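Print this page | E-mail this page
Last updated: Jun 6, 2020

Nurkelia street rover, upkeep meeting
Minutes, as typed up by me (Meifang Tang)

Hok-lam and I were both on the call, plus two from Geveck who mostly listened. April minutes were accepted, with one fix: I'd written the spare battery was charged and it was only on the charger. Sorry!

1. Wheels. Hok-lam has had the left drive wheel off again. The hub bolts had backed out a little, same as last time, so he's cleaned the threads and put thread locker on all of them. Odometer read 2365 when he did it, and he'd like us to check the bolts every 400 from now on (I said fine, as long as it goes on the sheet and not on a sticky note). The tyre itself has plenty of life left in it.

2. Camera aim. This one took ages. We went back and forth over how low the front camera should sit. Tilt it down and you get heaps of road and a clear look at the kerb, but the near ground goes soft and you pick up bits of the rover's own white front. Hok-lam doesn't mind that, he reckons it's a handy check that the mount hasn't shifted.

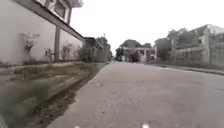 I'd still like it up a couple of degrees, mainly for the far end of the street, where the detail drops off. We settled on leaving the bracket alone until the new lens arrives from Clultance, then doing the calibration once and properly. Part number ends in 836, if anyone is chasing the parcel.

3. Keeping left. There was a bit of colour in this discussion! The open drain beside the road worries me more than the kerb does, so I've asked for the left margin to be widened in the settings. Hok-lam will change it and send me the old value first so we can put it back.

4. Money. We have 2000 left for parts. Lens and bearings come out of that, and the new charger waits.

To do: Hok-lam, bolt check on the sheet, left margin. Me, chase Clultance, label the spare battery leads. Geveck, send the bearing quote.

We finished early and I forgot to ask about the rain cover, so it goes first next time.

3 comments | 2 shares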